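Quarterly Workplace Safety Inspection – Kurup Building, Second Floor
Inspection date: 16 April 2024
Inspector: Hiwot Ambaye
Areas covered: corridor, rooms 1 through 10, kitchenette, stairwell B
Ratings: S = satisfactory, N = needs action, NA = not applicable

1. Exits and walkways

1.1 Exit doors open fully and without a key from inside – S
1.2 Exit signs lit – N
Comment: The sign over stairwell B is dark on one side. Replace the lamp unit. Work order 409 is open for this item.
1.3 Corridor clear to full width – N
Comment: Two cartons of copier paper were standing outside room 6. Moved during the inspection. Deliveries are to go straight to the supply closet.
1.4 Floor coverings flat and secured – S
Comment: The carpet edge at the kitchenette door, reported last quarter, has been glued down and holds.
1.5 Stair treads and handrails – S

2. Fire protection

2.1 Extinguishers mounted, sealed and in date – S
2.2 Extinguishers visible and within reach – N
Comment: Room 3. A coat rack stands in front of the unit. Move the rack to the opposite wall.
2.3 Smoke detectors free of paint, tape and dust covers – S
2.4 Fire doors close and latch without help – N
Comment: The door at stairwell B closes but does not latch unless pushed. The closer is a Vandier surface-mounted model and has an adjusting screw for latching speed. Adjust, then test from fully open and from half open. If it still fails to latch, check the strike plate before ordering parts.
2.5 No storage within 3 feet of electrical panels – S

3. Electrical

3.1 Outlet covers present and uncracked – S
3.2 Extension cords not used as permanent wiring – N
Comment: Room 8 has a cord running behind the bookcase to a desk lamp. Same finding as last quarter. Remove it, or have an outlet installed.
3.3 Power strips not connected one to another – S
3.4 Cords free of cuts, pinches and exposed wire – S
Comment: Where cords pass under desks, inspectors should follow them by hand from plug to device with the power off. Looking from standing height misses most pinch damage, particularly where a chair caster has been rolling over the same spot.

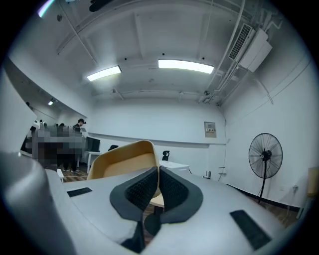 The same applies to cords routed through desk grommets. The plastic ring can work loose and leave the cord rubbing on the cut edge of the desktop. Rings should be pressed back in by hand, and cracked ones replaced.

3.5 Kitchenette outlets protected by GFCI – S
Comment: Test and reset buttons both worked.

4. Furniture and storage

4.1 Shelving over 40 inches tall fixed to wall – N
Comment: The Pevedeck unit in room 5 has its upper bracket in place but no screw in it. Heavy binders are on the top shelf. Move the binders down now and fix the bracket this week.
4.2 Heavy items stored at waist height or lower – N
Comment: See 4.1.
4.3 Chairs stable, casters intact – S
4.4 Step stool available and in good condition – S
Comment: Rubber feet are worn on one side but still grip. Look at them again in August.

5. First aid and chemicals

5.1 First aid kit stocked and in date – N
Comment: Burn gel is past its date. Bandages and gloves are fine.
5.2 Emergency numbers posted – S
5.3 Cleaning products in original labeled containers – N
Comment: One spray bottle under the kitchenette sink had no label. Removed. The Larine floor cleaner next to it is labeled, and its safety data sheet is in the binder.
5.4 Eyewash station – NA

Follow-up: Items 2.4 and 4.1 take priority. The others are due before the next quarterly inspection. Room users should report completed work to the inspector by item number – a verbal report is not enough to close an item.

Signed: H. Ambaye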